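Keeping House, Session 4: Keys, and where they live
Course notes, 12/10/23
Prurkonbridge Adult Learning, evening program

Notes from last time are still up if you missed the one on mail and paper. Bring your room sketch again, please, even if it's a mess. Mine is in pencil on the back of a gas bill and it does the job.

1. Why a whole evening on keys

Because I lost mine for most of a day last January, and because keys came out on top of the list when I asked you all in week one what you hunt for most. Above glasses! Above the remote! I was surprised too. Keys are small, they go in and out of the house with you, and they get put down while your hands are full and your head is on something else. That makes them good practice for everything else in this course.

I want you to think about three words tonight: landing, sorting, home. The landing is wherever the keys touch down when you come in. Sorting is when you work out what you have. Home is where they stay between trips. Most of us only have a landing, and it moves.

2. The landing

Go back to your sketch and put an X on every flat thing between your front door and the place you sit down. Kitchen counter, top of the shoe rack, arm of the sofa, dryer if you come in through the laundry room. When I did this I had way more X's than I expected, and I live in a small place.

Then circle the one you really use. Be truthful. It may be a folding table that was only supposed to be up for one weekend (hello, my entire twenties). Light folding tables are key magnets. They stand in the middle of things, they're at hand height, and whatever you put on them feels temporary, so you don't register it.

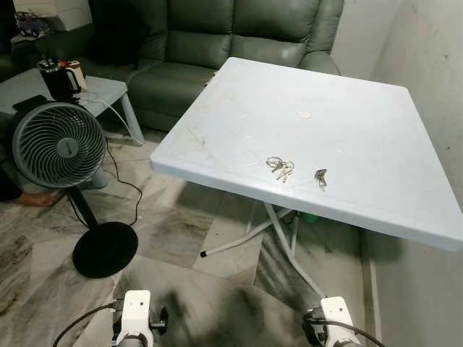 Keys on a folding table in front of the sofa.

A couple of things to talk over with your neighbor here. If you dropped your keys on a table in the middle of the living room, how long before something got put on top of them? And what happens to the keys when the table gets folded up? In my house they went into a coat pocket, and the coat went to the cleaner's. That was the January business.

A side table next to the sofa can do better, but only if there's room on it. Once a side table has a kettle on it, it's a kettle table. I'm not against that - I like a kettle within reach - just don't ask it to do keys as well.

3. Sorting

We'll do this one in class, so bring every key you can find. All of them. Junk drawer, old purses, the hook behind the door. My record so far is from the drawer I inherited with the apartment, and most of those keys open nothing I own.

Clear a table first and wipe it down. Pale plastic is great for this, by the way, since small metal things show up on it much better than on dark wood. Scuffs don't matter, you're not serving dinner. Spread the rings out with a hand's width between them so they don't creep back together, and lay them flat. Don't stack. 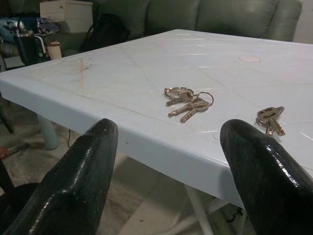
Now take one ring at a time and ask what each key opens. Say it out loud, it helps. If you know, it stays on the ring. If you think you know, put it to the left, and go try it in the lock before next session. If you have no idea, put it to the right.

Watch out for the ring that holds two or three keys and seems too small to bother with. It's often the spare set for something important, like a mailbox or a bike lock, and it's the one that slides under a magazine. Give it a tag. The paper tags with the metal edge are fine, or a bit of colored tape. I bought a box of Hernach tags for the class and there are plenty left, so take some home.

Don't write your address on a tag. A word you'll understand is enough. "Shed" is fine. "Back door" with the house number is not.

4. Thinning out the big bunch

A heavy bunch is a pain in a pocket and hard to use in the dark. Try splitting it into what you use every day and what you use now and then. For most people the daily ring is front door, car, maybe work. The rest can stay in the house.

Split rings are murder on fingernails. Slide a staple remover in to hold the coil open, or the edge of a coin, and feed the key around from there. If a ring has been stretched and has a gap you can see, throw it out and get a new one. They cost next to nothing.
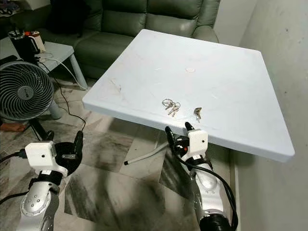

Single keys are the hardest. A key without a ring has no weight, makes no noise when it drops, and disappears into a sofa like it was made to. My rule is that no key spends the night alone. Put it on something, even a loop of string, before you leave the table.

As for the unknown ones on your right, put them in an envelope with the month on it. If you haven't needed the envelope in a year, let them go. Scrap metal bins usually take them, but ask first.

5. Home

Pick one spot. A hook, a dish, a shallow tray, I don't mind. It should be on the way in and out, you should be able to reach it with a bag on your arm, and nothing else should live there. I have a chipped soup plate. Keep it where it can't be seen or reached from the front door or the mail slot.

The daily ring goes in the dish. Spares go somewhere duller, like a labeled tin in a closet.

For next session

Do the sketch with the X's if you haven't. Try your "think I know" keys and write down which lock each one fits. Use your chosen spot every day for a week and jot down each time you miss it, and where the keys ended up instead.

We're in Room 117 again, same time. Next up is chargers and cables, so start collecting those. You can bring them in a pillowcase, I've seen worse.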